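Subject: Re: [grippers] soft fingers vs. stiff fingers on laundry
Date: 31 May 2025

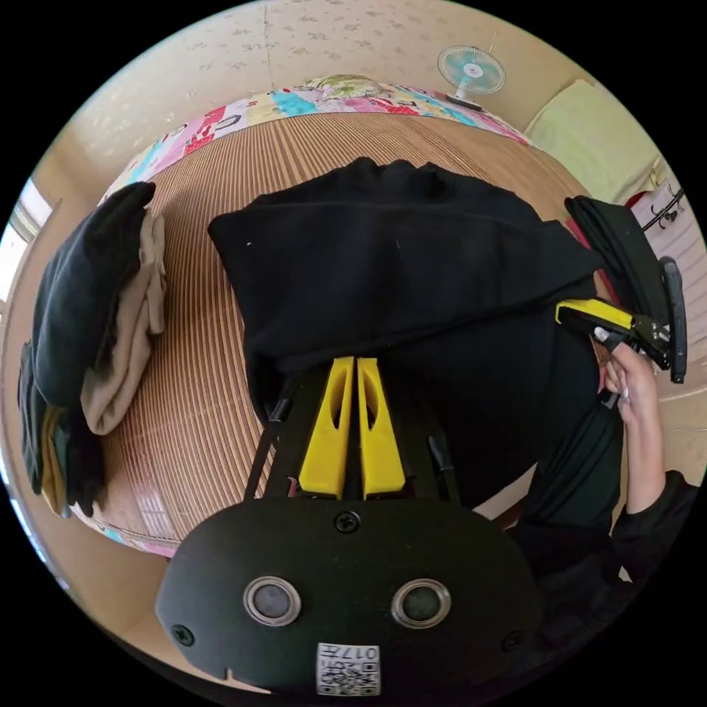 I'm answering the Sollton question from earlier in the thread, quoted below so you don't have to dig for it.

> We have a pair of the hand-held units with the stock fingers and we're
> trying to decide whether to order the Zeslow set before November. Our
> tasks are nearly all cloth. Does anyone have numbers on folding, or at
> least strong feelings? Also, does the camera choice matter as much as
> the Jornville people claim, or is that a Jornville thing?

Strong feelings I have in bulk. Numbers I have too, and they are mostly on my side.

We ran 376 folds over 9 days, same clothes, same mat, two units at a time, one per hand. Half with the slotted yellow fingers, half with the Zeslow ones. I scored a fold as good if both corners came up on the first pinch and I didn't say anything I'd have to edit out of the audio. By that standard the slotted fingers won on anything thick. Fleece, knits, anything with a ribbed hem: you come in low, close, and the slot lets the finger give just enough to keep hold of the edge. The Zeslow fingers are stiffer and have better grip on paper, and I mean that literally, they are excellent at picking up paper. If your laundry is paper, order them today.

Thin cotton is the other way around. The slotted tips bow outward when you squeeze hard, and a single layer of T-shirt slides right out of the gap. The Zeslows pinch flat and hold it. I lost most of an afternoon blaming the shirt.

Things I would want to know before ordering:

The Zeslow fingers are 2 mm longer. That sounds like nothing. It moved the tips far enough in the camera view that everything we'd recorded on the old ones looked slightly wrong next to the new stuff, and the policy we'd trained closed early on every single grasp, like someone snapping at a fly. Pick a finger and stay with it, or plan on recording twice.

Check the screws on the body. Ours back out after almost 50 folds and you get a rattle that shows up in the tracking before you hear it. Thread locker fixed it on one unit. On the other one I used too much and it is now a permanent unit.

Black clothes on black grippers. I know, I know. But half of any real closet is black, and we wanted the hard case in there. From above, a dark sleeve next to the side rods is very hard to tell apart, for the model and also for me. Yellow fingers help a lot. The Zeslow set comes in gray, a bold decision on somebody's part.

A woven mat is a worse surface than a tabletop. The tips like to catch between the slats if you scoop too low. I'd still record on one, or on a bed, or on whatever people fold on, because the Mansour demo set is all done on one smooth white table and you can tell the minute you put the policy anywhere else. It looks for the table. It seems sad about it.

On cameras: yes, it matters, and yes, it is also a Jornville thing. We tried the wide lens they recommend and a narrower one. The wide one keeps the other hand in view while you work, and for two-handed folding that was worth more than any finger swap. The cost is that straight lines near the edges bend, and our calibration took three tries before the tag detections stopped wandering. With the narrow lens the picture was prettier and the second gripper kept leaving it at the exact moment I needed to see it. I would not pay for the narrow one again.

What I haven't tested: wet cloth, zippers, fitted sheets. I have opinions about fitted sheets but they aren't about robots.

So for Sollton, if it's all cloth and most of it is heavier than a T-shirt, keep the stock fingers and spend the money on lenses. If it's mostly thin stuff, get the Zeslows, paint the tips some loud color, and record from scratch. The score sheet is a plain spreadsheet with a column called "hmm" that I can explain if asked. Write to me off list and I'll send it, along with the calibration settings that finally held.

One question back to the list – has anyone put softer pads on the Zeslow tips? I have a drawer of silicone scraps and would like permission to stop thinking about it.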